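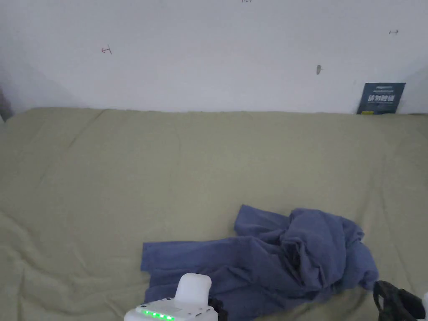 I get more letters about towels than about anything else on this page, so when Zeltiris offered me a go of their towel-folding kit I said yes before I'd read the price (1400 pounds, ouch!). You get a pair of hand-held grippers and a year of their training service. You do your own folding with the grippers, send it off, and they use it to teach a folding robot your way of doing things. The robot is extra, I should say.

First tip: fold on the bed. I started on the kitchen worktop and kept chasing the towel off the edge. A bed gives you room for your elbows, and a plain cover helps you see where the corners have got to.

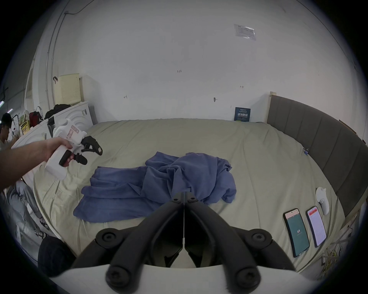 Second tip, go slowly. My first five folds were dreadful, all thumbs, and I was squeezing far too hard. Pinch a corner, let the cloth hang for a moment, then lay it down. Zeltiris ask for 95 folds before they'll start the training, and I did mine over two weeks in December with plenty of tea in between.

Smooth the bed cover before each sitting, too. I skipped that once and ended up with a fistful of cover along with the towel.

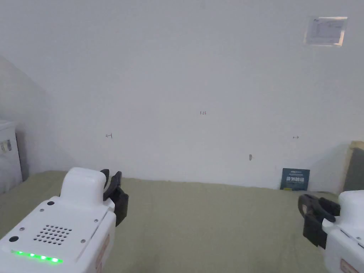 Grippers at the ready, surface clear.

Now, is it worth the money? If you run a guest house, perhaps. The Trolton kit is cheaper but heavier on the wrists, and I gave up on it after one afternoon. For a family wash I'd save my pennies, though I did rather enjoy myself (and my airing cupboard has never looked better).

One more thing: thick towels are easier than thin ones. Pick a single colour you can tell apart from the bed and stick with it while you learn. 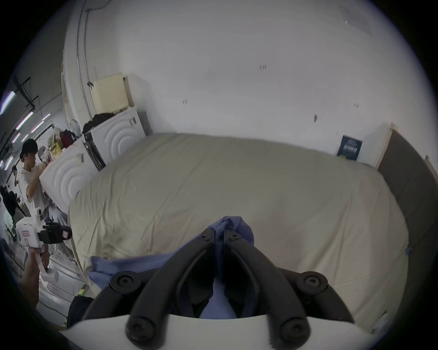

Toshiko Katayama wrote in from Clarnden to say that she rolls her towels instead of folding them, and that Zeltiris told her rolling wasn't covered by the service yet. She has gone back to doing hers by hand.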